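Does training on hand-held gripper demos really carry over to a robot arm?

Sverre Forsberg
I keep reading about people recording chores with a hand-held gripper and training a policy on that, no arm involved. I've got 300 demos of folding a napkin and my arm still grabs air. Do I just need more? The Wunis writeup used 1,191 and I really don't want to do that many!

plindura_fan
more data. always more data

Ciarán Ní Chonaill
Before you record more, check your delay. Mine was missing every grasp until I matched the camera lag to the arm's lag, and then the same 300 clips worked way better (I went from 2 good folds in a row to most of them). Also move around! I did 3 rooms and a bunch of ugly tablecloths, and that helped more than piling up clips at one desk. My kitchen table setup:
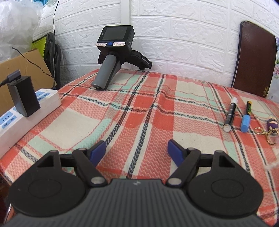
View from the gripper, fingers open, second unit by the wall.

Busy patterns like that plaid were where my first policy fell apart, so record a few on purpose. I can post my lag script in October if you want it.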